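Cadetti Textiles: Call for Participants, Home Bedding Wear Study

Reference: Blanket and Throw Panel, Round 9

Cadetti Textiles is recruiting households for a wear and laundering study of printed bedding. The study is run from the Curkow testing office and covers blankets, throws and lightweight quilts in everyday domestic use. Applications close on 25th February.

Background

Laboratory abrasion tests give a repeatable figure for how much rubbing a fabric will take before yarns break. They are less useful for predicting how a printed blanket looks after a season on a bed, where it is pulled, folded, sat on, slept under and washed at whatever setting the household prefers. Round 8 of the panel showed differences between laboratory ranking and home ranking for dark prints on warm-colored grounds. Round 9 is designed to look at that group in more detail.

The measurements of interest are color change of the ground, loss of definition at the edge of the printed motif, pilling, seam slippage and change in dimensions after laundering.

What participants do

Each household receives one test item and one log booklet. The item is used on a bed or sofa for 12 weeks in place of a similar item already owned. It should be used at least five nights or evenings per week. Participants wash it according to the schedule printed in the booklet, record the machine setting and detergent for each wash, and note how it was dried.

A short written questionnaire is completed at the start, at the midpoint and at the end. It takes 7 minutes or so to fill in for most people and asks about feel, warmth, weight and appearance. There are no correct responses. Participants who dislike the item are asked to keep using it unless it causes discomfort, and to say in the booklet what they dislike.

At the end of the period the item is returned unwashed in the prepaid bag. Returned items are cut for testing and cannot be sent back.

Items in this round

All items are woven or knitted throws and blankets with an all-over print. Designs are assigned at random, and requests for a particular color or pattern cannot be accepted. Large floral prints in navy on orange are typical of the group under study.
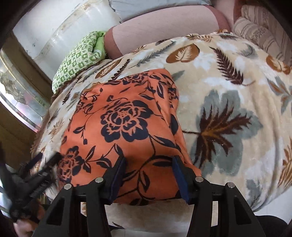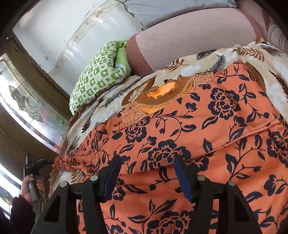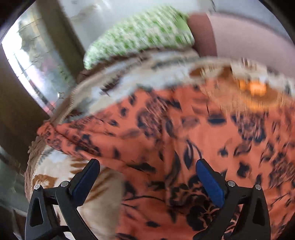 Who can apply

Applicants must be 18 or older and must live at the address where the item will be used. We are looking for a mix of household sizes, including people living alone. Households with cats or dogs are welcome and are placed in a separate analysis group, so please declare pets accurately on the form.

You will need:

Access to a washing machine at home or in the building. Coin laundries are acceptable if the same machine type is used each time.

Space to dry a full-size blanket flat or on a line. Tumble drying is permitted only for participants assigned to that group.

A postal address where a parcel can be received during the first two weeks of December.

You cannot take part if anyone in the household has a known allergy to textile dyes or finishing agents, if you work for a bedding manufacturer or retailer, or if you took part in Round 8. Participants from Round 7 and earlier may apply again.

Payment

A payment of $120 is made on receipt of the returned item and the completed booklet. Partial payment of $40 applies where a participant withdraws after the midpoint questionnaire and returns the item. No payment is made if the item is not returned. The cost of water, power and detergent is included in these amounts and is not reimbursed separately.

Risks and data

The items have passed the same flammability and dye fastness checks as goods on sale. Some shedding of fiber and transfer of color is possible in the first washes. Wash the item alone or with dark fabrics until the booklet says otherwise.

Names and addresses are held by the Curkow office for mailing and payment and are deleted after the round closes. Booklets are identified by a panel number. Comments from booklets may be quoted in reports without a name. Participants may withdraw at any point by writing to the office, without giving a reason.

Selection

The round has space for 1,000 households. If more applications are received, places are drawn at random within household size and pet ownership groups. Applicants who are not drawn are placed on a reserve list and informed by letter. Reserve places are usually filled within the first two weeks of the mailing.

How to apply

Request a form from the panel desk at Cadetti Textiles, Curkow, or pick one up at the front counter during office hours. State your household size, machine type (front or top loading), usual detergent form (powder, liquid or capsule) and whether you have pets. Incomplete forms are returned once for correction.

Questions about eligibility and payment go to Theresia Eder, panel coordinator. Technical questions about the test methods go to Hubert Aebischer, materials laboratory. Please quote "Round 9" on all correspondence.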